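The dressing table drawer, and why I don't believe in dividers

Filed under: Bedroom storage, Tidying, Small furniture
Reading time: 4 minutes

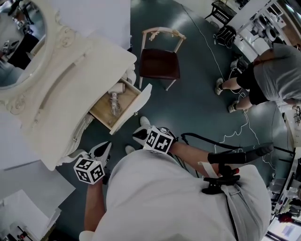 White vanity with an oval mirror, drawer open, hair dryer put away inside.

Every April the storage catalogues come round and every April they want me to buy something to go inside something I already own. This year it was the Rulberg drawer set, a stack of little trays for the dressing table at 43 pounds. The trays are well made, I'll give them that. I still sent them back. A dressing table drawer is a small thing, and by the time you have filled it with walls there is not much of it left for the hair dryer.

I've had ornate white dressing tables in the house for years, the sort with scrolls and a mirror on top, and I have read a great deal of advice on them. Most of it seems to have been written by people whose hair dries by itself. What follows is what I have found to hold up, with a few popular tips I think you can skip.

The dryer goes in first

Put the biggest awkward object in the empty drawer before anything else. On a dressing table that is nearly always the dryer. Lay it on its side and try it both ways round, as one way usually leaves a usable corner and the other leaves a useless strip. Shut the drawer. If it catches, the dryer lives somewhere else, and no amount of rearranging the combs will alter that.

Measure the inside of the drawer, too. The front is a liar. The one on my small table looks generous from the chair and has a depth of 9 centimetres once you get a ruler down it. I bought a Chege travel dryer on the strength of the drawer front and had to give it to my sister.

Coiled leads and straight leads

A coiled lead more or less looks after itself. Tuck it in next to the dryer and leave it alone. Straight leads need folding into a loose bundle and holding with a strip of cloth or a soft band.

The tip I would like to see the back of is winding the lead tightly round the handle. It gets repeated everywhere because it looks neat in pictures. It also puts a hard bend in the lead just where it goes into the body, and that is the last place you want one. Check that spot now and then. If the covering is split or the lead feels lumpy, stop using the dryer.

Let it cool, whatever the box says. I've seen heatproof pouches sold so that you can put a dryer away the minute you switch it off. Perhaps they work. I would sooner unplug mine, leave it on the top while I find my shoes, and put it away after that.

Tilting fronts

Small drawers on this sort of furniture often droop when they are pulled out. The usual advice is to rub candle wax on the runners, and people swear by it. Wax helps a drawer that sticks. It does nothing for one that tips, and I have watched it make matters worse by letting the drawer shoot out further.

Try these in order:

Take the drawer right out and look at the joints where the front meets the sides. If you can wiggle them, a little wood glue and an overnight clamp will do more than any wax.

Move the weight to the back. A dryer with its heavy end towards you drags the front down.

Tighten the knob from the inside. Loose knobs get yanked, and yanking is what loosens the joints.

Don't pull it all the way out unless you mean to remove it. Plenty of small drawers have no stop.

Lining paper

Scented lining paper I can do without. Bare pale wood inside a drawer looks perfectly nice and you can see the dust on it. If you must line it, use plain paper cut a touch small, and change it when it goes grey. The sticky-backed kind from Gatau was on special offer and took me most of a Monday to scrape off.

Carved bits and white paint

A dry paintbrush, a soft one, gets into scrollwork better than any cloth. Go over the mirror surround first and work down. Spray polish collects in the carving and turns yellow, at least it did on mine. When you do the mirror, spray the cloth and keep the stuff off the frame.

The chair

Matching stools are sold as if the table won't work without one. An ordinary wooden chair with a padded seat does the job and gives you something to lean back on. Mine came from the Wurkcombe second-hand shop for 14 pounds. Do check that the legs clear the table when you tuck it in, as the ones that splay outwards can knock the paint.

And pick up any leads lying across the floor before you pull the chair out. I have no clever gadget to recommend for that. I bend down and pick them up.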